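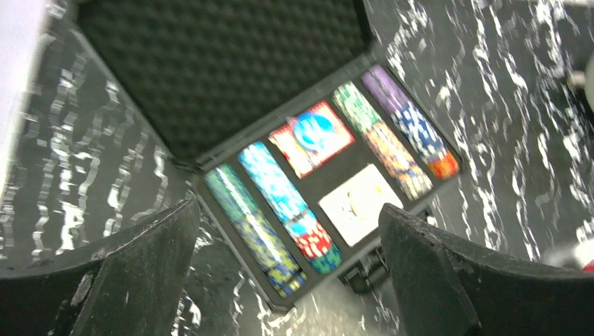 How many chips do you need to run a home game?
For one table, about 600 is plenty, and most tables get by on fewer if the values are chosen with some care.

Handout 3: The Chip Case
Running a Small Card Room, evening course, Trendon Adult Learning
Revised 28/11/2020

Bring this to class. We ran out of copies in March and people had to share, and the sharing went about as well as you would expect from a room full of poker players.

1. What the case is for

Students tend to think of the case as packaging, something to be got out of the way before the fun starts. For our purposes it is a piece of record keeping. A full channel is a number. If every channel was full when you opened the lid and one has a gap in it when you close up, you have learned something about your evening, or about your sofa.

The usual home case has a molded tray with long parallel channels. Chips lie in them on edge, so what you see is a striped cylinder. The cards get compartments of their own, often in the middle. The inside of the lid is often lined with egg-crate foam, the same dimpled stuff people glue to bedroom walls when they start a podcast. It presses down on the rows when the lid is shut and keeps them from wandering in the car.

It does not work if the rows are half full. Foam can hold a chip down. It can't hold a chip up.

2. Rows and colors

The textbook rule is one color to a channel. In the case at the top of this handout, one channel runs from light blue into red and then into green. There is nothing wrong with that as long as the host knows where one color stops. Mixed rows happen when a color doesn't come in a quantity that fills a channel, and no maker of trays has ever asked a maker of chips what that quantity might be.

If you do mix a row:
Keep each color in one block. Do not alternate them, however nice it looks.
Put the color you hand out first at the end you can reach.
Write the order down on a card and leave the card in the case.

Watch out for edge patterns. Chips with spots or flecks on the rim are pretty, and from the side two colors can run together, especially in a room lit for atmosphere. Green with yellow in it and yellow with green in it are the classic pair. If you own both, give them the same value or leave one at home.

3. Values

We use the Tirkell scheme in class, named for the hall where this course began, which had one good table and a radiator that knocked. It has four values: 1, 5, 20 and 100. Some of you will want a fifth. You will want it until the first time you have to explain it to someone's brother-in-law at eleven at night.

A sample starting stack for one player:
20 chips worth 1
15 chips worth 5
6 chips worth 20
2 chips worth 100

That makes 43 chips, worth 415 in all. For eight players you will hand out 344 chips, and the rest stay in the case as the bank. Do the same sum for your own set before anyone arrives. Doing it with guests watching is an excellent way to find out which of them used to teach math.

4. The two decks

Keep two decks in play with backs that can't be confused. A red back and a white back will do nicely. One deck is dealt while the other is shuffled, and at the end of the hand they trade places. The room gets more hands in per hour and the shuffler has something to do besides comment.

Points that cost marks last term:
Jokers left in. Take them out before the first deal and put them somewhere you will remember.
Decks put back in the wrong compartment. It matters less than people say, but pick a system and stick to it.
A card from one deck boxed with the other. Count both decks face down at the end of the night. Fifty-two and fifty-two. If you get fifty-one and fifty-three, congratulations, it was an easy one.

5. Opening and closing

Set the case on a firm, level surface and open the lid all the way back. A lid that is propped will come down at some point in the evening, usually on a thumb. Take chips from one end of a row and work along it. Pulling a handful out of the middle leaves the two halves leaning toward each other like tired relatives, and then they fall over.

Closing is the same thing backward, with more yawning. Fill the channels before the players leave. A player who has found coat and keys will also find, if asked, the red chip in a pocket. Five minutes later that chip lives in another town.

6. Reading

Milošević, The Host's Table, chapters 2 and 4. Chapter 3 is about snacks and you may read it on your own time.
Fatel, Notes on Banking a Private Game, page 65 only. The rest concerns a dispute.

7. For next time

Bring your own case if you have one. Lay out a starting stack for six players using the Tirkell values, then put everything back so that the lid closes without leaning on it. Write down the order of your rows on a card and hand the card in. We will be opening each other's cases by the cards alone, so please write legibly.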